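Fallmont Training Football, Size 5
From the Stisach range

If your club trains on three different surfaces in the one week, this is the ball we'd put in the bag first. The Fallmont has been our go-to for senior and older junior sides for two winters now, and we still get a bit excited when a fresh carton comes in!

It flies true off the laces, it doesn't sting on a cold night (goalkeepers, you know what we mean), and the textured cover gives you a proper first touch even when the grass is soaked. The panels are hand-stitched over a butyl bladder, so it holds its pressure nicely between sessions. Pump it up before the first run and you'll probably leave it alone for the fortnight.

Colours: white/navy, white/maroon, high-vis yellow
Cover: textured PU
Sold: singly, or in a bag of 7

The yellow is brilliant under ordinary park floodlights. We sent out 2,131 Fallmonts last season, and the high-vis was easily the favourite with clubs training after dark.

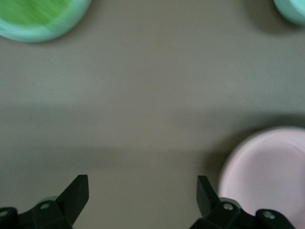 For match day, have a look at the Thambiah, its thermally bonded big brother. It has a firmer feel and a slightly quicker roll, and plenty of coaches order a couple alongside their training bags so the players can get used to the difference.

Club crests can be printed on one panel. Send us your artwork with the order and allow a bit longer for delivery. The Nididard carry bag fits all seven balls fully inflated and has a side pocket for the pump and spare needles.

The size 4 is back in stock in March.

Page updated February 18, 2020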